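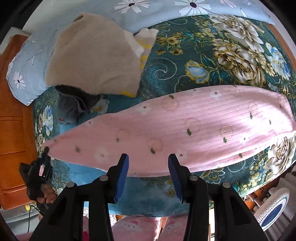

Brullow Publishes Practice Guide for Hand-Held Gripper Recording in Homes

Guide sets common rules for household textile tasks, device checks and the labeling of failed attempts

Brullow, the working group on shared methods for robot training data, on Tuesday released its practice guide for recording household tasks with hand-held grippers. The guide covers work with bedding, towels and clothing in occupied homes. It applies to operators, to the firms that employ them and to laboratories that accept the recordings for training.

The document is free to download from the Brullow website. Use is voluntary. Two member firms, Dradeck and Santoro, have adopted it for all new home recording work, and Plilholm will apply it from January.

The guide is divided into 9 sections. The first three deal with the home itself: written consent from every adult resident, removal of mail and family photographs from the work area, and the resident's right to withdraw a recording after the visit. Consent must name the rooms to be used. A general consent for "the home" does not meet the requirement.

Sections 4 and 5 cover the device. Fingertip pads must be inspected at the start of each session and replaced when the surface is torn or has hardened. Linkage bolts are to be checked for play with the jaws fully open and again with the jaws closed. Cables must be routed behind the operator's leading foot, and the operator must stop if a cable crosses the walking path.

Section 6 sets out the handling rules for soft goods and is the longest in the guide. An item must be gripped by an edge or fold that a two-finger gripper can reach without help from the free hand. Operators may not smooth, lift or pre-crease a blanket by hand once recording has started. Patterned bedding is allowed and does not have to be replaced with plain covers. Other items normally kept on a bed, such as pillows and throws, may stay where the resident left them, provided their presence is noted in the session log.

"Earlier drafts asked for a cleared bed and a single solid-color sheet," said Milagros Pacheco, who edited the section. "The laboratories told us the results were of little use to them. A bed in a home has other things on it, and the rule now says so."

The guide also changes how failed attempts are treated. A dropped or missed grasp must be kept in the record and labeled as such. Operators may make up to 6 attempts at one fold before moving to the next task. Deleting a failed attempt makes the full session non-compliant — a point on which member firms disagreed during the comment period.

"We argued for a lower number, and we lost," said Kristof Brouwer of Dradeck. "Keeping the failures was never in dispute on our side. The limit was, because repeated attempts are tiring for the wrist."

In response, the final text includes a rest rule. Operators who handle quilted or padded items must pause between tasks and change hands if the device permits it. Firms must log reports of wrist or forearm pain and review them before assigning further sessions.

Compliance is declared by the recording firm and checked by sample. A reviewer from another member firm examines a set of sessions against the guide and returns written findings. The reviewer may not have worked on the project under review. Jeanine De Graaf will coordinate the reviews.

Brullow will accept comments on the guide through its website. Proposed changes should cite the section number and include replacement wording. Kitchen and laundry tasks are outside the present text and will be handled in a separate part, now being drafted under Henk Prins.

Press contact: Willy Van Acker, Brullow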